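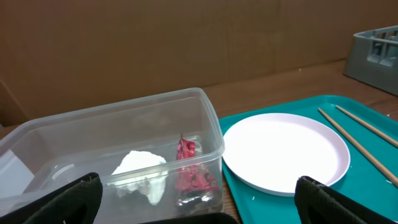
Fiona Moncrieff asked us, after reading the first draft of this card, why a set about clearing a table should keep the attempts that were stopped in the middle. She would have deleted them before anybody could train on them. We kept them, with a label, and the section on outcomes explains how to leave them out if you agree with her.

Jimside Tabletop Clearing Set

README, last edited 21/07/2020

What is in the set

The set contains 300 recorded episodes of a one-arm robot being guided by a person through short table jobs: putting trash into an open container, moving utensils onto or off a tray, and lifting a plate and setting it down again. Every episode was driven by hand from start to end. There is no episode in which a trained policy was moving the arm.

We collected it because our earlier set, Iddale, had only hard objects in it. A policy trained on Iddale could pick up a cup without much trouble, but when it met a paper towel it closed the fingers above the towel and lifted air. Soft and crumpled things change their shape each time they are touched, and we wanted many examples of this in one place, together with some rigid things so that the policy does not forget them.

Objects

The trash items are paper towels and used wrappers. The wrappers are partly shiny, and the shiny parts give reflections that move when the wrist moves. The container for trash is clear plastic without a lid. We discussed to use a colored one, which is easier to segment, but the clear walls are closer to what people have in their kitchens, and they make a useful difficulty: an item already inside can be seen through the wall, and the policy must learn that it does not need to pick it up again.

The table items are plates, trays and chopsticks. Chopsticks were the slowest to record. They roll when one finger touches first, and the operators needed practice before they could take a single chopstick from a tray without pushing the other. Please expect that the chopstick episodes are longer than the rest and have more small corrections in them.

Behind the table we put a cardboard panel. It hides the room and keeps the background simple, which also means that the set teaches nothing about busy backgrounds. If your robot will work in a real kitchen, add your own data for this.

Views

Each episode has two video streams, one from the wrist and one from a fixed position at the side. The fingers are visible in the wrist stream almost all the time and can cover the object in the last moments before contact. Do not crop them away. In our tests the policy used the position of the fingers to judge the distance, and when we cropped the lower part of the view it became worse at grasping the towels.

The side stream was added later than the wrist stream. The first 94 episodes have it at a lower frame rate. The loader repeats frames to fill the gaps, and you can turn this off with the option fill_side=false.

How an episode is recorded

1. The table is set according to a card drawn from the box. The card names the objects and the area where each one goes, but not the exact place.
2. The operator reads the instruction aloud and starts the recording.
3. The operator performs the job and returns the arm to the rest pose.
4. The operator stops the recording and gives the outcome label at once, before setting the next card.
5. A second person watches the episode on another day and gives their own label without seeing the first one.

Crumpled items are crumpled again by hand between episodes. Please do this also if you extend the set. In the pilot we left the same towel in the same shape for a whole morning, and the policy learned the shape of this one towel.

Outcomes

The field outcome has these values:

done: the job in the instruction is complete and the arm is back at rest.
partial: some of the objects are where they should be, and the operator stopped by choice.
stopped: the operator stopped because of a collision, a dropped plate or a software fault.
unclear: the two labels do not agree and we could not decide from the video.

To train only on complete jobs, pass outcome=done to the loader. For behavior cloning we recommend this. We kept the others for people who work on failure detection, and because Ermelinda Henriques found that a small success classifier trained without them said "done" to everything.

Seven episodes are marked unclear. Most of them are cases in which a wrapper rests against the wall of the container and the instruction said "on the bottom". We should have written the instruction better.

Instructions in text

The sentences were written by Maricica Mocanu and Ülle Jankauskaitė. Neither of them is a native speaker of English, and nor am I, so some sentences sound a little unusual. We did not correct them afterwards, except for spelling. The same object can be called "paper", "towel" or "paper towel", and "wrapper" and "packaging" mean the same thing.

Splits

The split is made by recording day, never by episode, so that the same lighting does not appear in both train and test. If you make your own split, please keep this rule. With a random split our numbers looked much better and were not true.

Known problems

The gripper opening value drifts slowly during a long session. It is corrected in the files with the ending _cal and not corrected in the raw files.

On one day in July the clock of the side computer was behind. These episodes carry the flag sync_bad and the default loader skips them.

Force readings are not included. The sensor was on the arm, but nearly every log from it has gaps.

Contact

Questions about the files go to Brândușa Costache. Questions about the loader can be opened as an issue in the Eton repository, where the code is kept together with the tools for Iddale. If you find a wrong label, please send the episode number and the value you think is right. We collect these and apply them with the next version.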